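Week 2: Do small experiments prove anything?
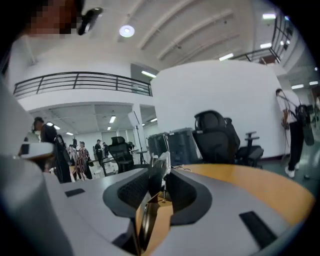 Inese Strazds doubts that they do, and says a study of 20 people tells you mostly about those 20 people. I half agree. The Dilbridge sleep trial had 17, all students, and its headline claim still gets quoted.

Before Thursday, read the Quintero paper, p. 78 only. Ask who dropped out.

Filed under: Methods, Handouts

Comments
Zumow: p. 78 is missing from my copy
Cirndale: Would 200 students be any better?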